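3.2 Stimuli: pretend pastry

Adults asked to rank play food by tastiness did so with alarming confidence. Of the 13 items in the Ridach set, the donuts drew the strongest views, mostly about icing.

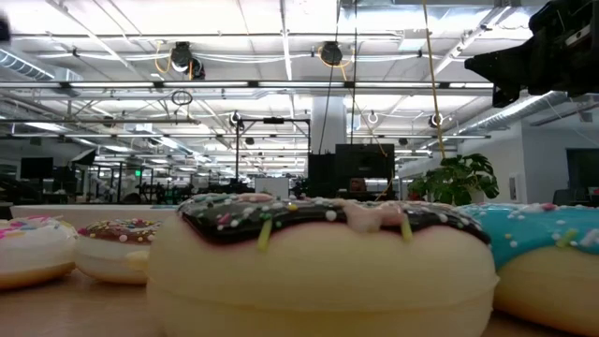
Figure 2. Toy donuts with brown, teal, white and reddish-brown icing.

Tableware mattered too. Raters in the Kuo pilot forgave almost any pastry served on a plain dish, and 6 asked where to buy the dish.
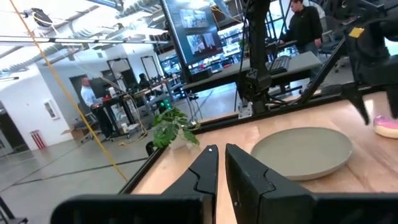

Figure 3. Gray plate and small potted plant on the wood tabletop.

Last updated: March
Contact | © Flulteo | Back to top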